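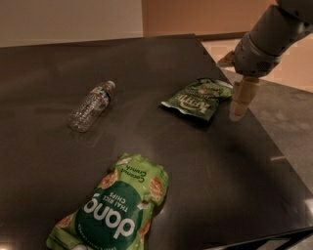
Zakitzがこの11月から始めた「片づけ」の実演収集が、ようやく軌道に乗ってきました。ロボットに物のつかみ方を覚えてもらうには、まず人が腕を動かして、お手本をたくさん見せてあげなければなりません。そのお手本づくりを受け持っているのが、Ormsbyの二階にある小さな作業室です。机の上に並ぶのは、よその研究室でよく見かける積み木や色つきの立方体よりもずっと生活感のある品々で、横倒しになった透明なペットボトルがあり、緑色のKettleの小袋があり、手前には「Coconut Crunch」と書かれたdangのライスチップスの袋がどんと置かれていたりします。お茶の時間のあとの休憩室と言われたら、そのまま信じてしまいそうな取り合わせです。

収集を取りまとめているSzu-yu Chuangさんによると、題材をお菓子の袋にしようという話は、春ごろから社内で何度も出ては消えていたそうです。袋ものは形が決まっておらず、同じ商品でも一度つかめばしわの寄り方が変わりますし、つやのある面は明かりを照り返します。学習用の記録としては手のかかる相手で、硬い箱や缶を先に済ませてしまいたいという声も強かったとのこと。それでもChuangさんは「家の机を片づけてもらうのに、袋が持てないのでは困りますからね。遠回りに見えても、早いうちから混ぜておきたかったんです」と、にこにこしながら話してくださいました。

作業の流れはいたって地道です。操縦する人は席に着き、手元の操作器で腕を動かして、机の上の品をひとつずつ持ち上げ、決められた場所へ移します。ひとつの課題が終わったら並べ方を変え、向きを変え、またはじめから。ひとり一回の持ち時間は18分で、終わると必ず次の人に席を譲る決まりになっています。慣れてくるともう少し続けたくなるものらしいのですが、疲れてきたころの動きは記録にもはっきり出てしまうので、ここは厳しく守っているそうです。現在の操縦者は17人。社員のほかに、近くの学校に通う学生さんや、以前は縫製の仕事をしていたという方も加わっています。

集まった実演は、先週の終わりの時点で200本を超えました。当面の目標は300本で、そこまでそろったところで一度、Moseoという名前の学習プログラムに読み込ませ、どのくらい覚えたかを確かめる予定です。Moseoは前の冬から社内で育ててきたもので、これまではコップや本のような、形の変わらない品ばかりを相手にしてきました。袋ものの記録をまとめて渡すのは今回が初めてになります。

記録の点検を担当するFung-ping Manさんは、毎日夕方の五時になると、その日の分を頭から見直しています。うまく運べたものだけを選んで残すのかと思いきや、持ち直しの入った実演も大事に取っておくのだとか。つかみそこねて、いったん指を開き、角度を少し変えてもう一度近づく。そういう動きが入っている記録は、学ぶ側にとってたいへんありがたいのだそうです。一方で、操縦者が途中で手を止めて考えこんでしまったものや、課題とは違う品に手を伸ばしたものには印をつけ、別の棚に分けておきます。「迷っている時間まで真似されると、いつまでたっても机が片づかないんですよ」とManさん。点検の基準は作業室の壁に貼り出されていて、新しく加わった人は、まずこれをひととおり読むところから始めます。

操縦者のみなさんにも少しお話をうかがいました。いちばん難しい品を尋ねると、意見はきれいに割れます。ペットボトルは転がるから苦手だという方もいれば、転がるものは行き先が読めるからまだいい、袋は端をつまむか腹をつかむかで毎回悩む、という方もいました。つまむ場所については特に決まりを設けておらず、それぞれのやり方で構わないことになっています。いろいろな手つきが混ざっているほうがMoseoのためにもなるという考えで、Chuangさんも操縦中はなるべく口を出さないようにしているとのことでした。

記録の形式をそろえる作業には、共同で取り組むBronarariの担当者も加わっています。両社で少しずつ違っていた課題名のつけ方を先月までに一本にまとめ、どちらの部屋で採った実演も同じように読み込めるようになりました。Bronarari側では引き出しの開け閉めを中心に集めていて、いずれは机の上の品を引き出しにしまうところまで、ひと続きの課題にしたい考えです。

操縦に参加してくださる方は、引き続き募集しています。経験は問いません。はじめの一回は練習にあてますので、機械は苦手だという方もどうぞ気楽にお越しください。受付はOrmsbyの一階、午前十時からです。なお、机の上のお菓子は課題用ですので、召し上がるのは休憩室に用意した分でお願いします。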